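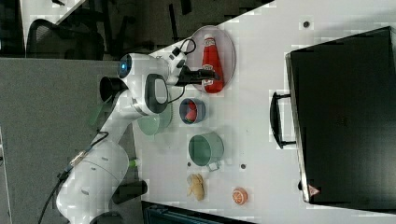 A ketchup bottle on its side on a plate, with bowls, a pot and a toy orange slice sharing the same white tabletop.

5 min read

The standard advice on kitchen surfaces is to clear them. Everything goes behind a door, the counter is wiped, and the result is judged by how little remains. I think this is the wrong measure. A work surface should be judged by how many moves it takes to start and finish a task on it, and by that measure a table with a pot, two bowls and a plate on it can outperform a bare one.

The reasoning is simple. Each stored item carries a retrieval cost: open, reach, lift, close. Each item left out carries an obstruction cost, paid whenever it has to be shifted to make room. Storage is worth the trouble only when the second cost exceeds the first. For a roasting tin used twice a year, it does. For a small bowl used at every meal, it almost never does.

I kept a tally in my own kitchen through May. Over the month I recorded 127 retrievals from closed cupboards, and six objects accounted for most of them: a pot, two bowls, a plate, a cutting board and the ketchup. I had put all six away each evening because a clear counter looked finished. The routine cost me about 50 minutes over the month, measured with a kitchen timer. That is a small figure, but it bought nothing except the look of the room at night.

The usual objection is that things left out turn into clutter. They do if they have no fixed position. Clutter is a problem of location, and quantity matters much less than people suppose. Four vessels standing in known places are faster to work around than one that moves every day. The plate should be where the hand expects it, and the pot should have its handle turned toward the person using it and clear of the table's edge.

Bottles deserve separate treatment. A squeeze bottle laid on its side takes up its full length in surface area and will roll if the table is not level. Standing on its base, it needs a fraction of that. Laying it on a plate solves the rolling, since the rim acts as a stop, but it occupies a plate that may be wanted for food. I accept this for a bottle that is nearly empty. For a full one I don't. The better arrangement is upright, at the back, with the label facing out so that ketchup and chili sauce are not confused.

Small loose items are the harder case. A knob of ginger or a slice of orange has no base, no handle and no obvious home, and on a white table it tends to be left wherever it was put down. These should go in a bowl. The Stolline nesting set I bought for this purpose includes one bowl too shallow for whole fruit, and for a while I considered that a defect. It has since become the bowl for odds and ends and is the one I wash most often.

Color is underrated as a sorting method. If one bowl is green and another is dark blue, each can be assigned a use and kept to it without labels. The Skaltatness catalog sells its bowls in a single gray and calls the range calm. It may be calm to look at. It is slower to use, because every bowl has to be looked into before it can be picked up. The mixed set on my own shelf, part Sutanto and part inherited, has caused no such trouble.

Large equipment is where I side with the clearers. Anything that takes up a third of the table belongs somewhere else unless it is in use every day. I moved a Brenasska bread machine to a low shelf for this reason, and the space it gave back was worth more than all the bowls together – the retrieval cost is real, but I pay it 2 times a month.

My rule, then, is to count uses before buying storage. Put away what is large and rarely touched. Leave out what is small and touched daily, give it a position, and wipe around it. The counter will look busier in the evening than the magazines would like, and breakfast will start with the bowls already on the table.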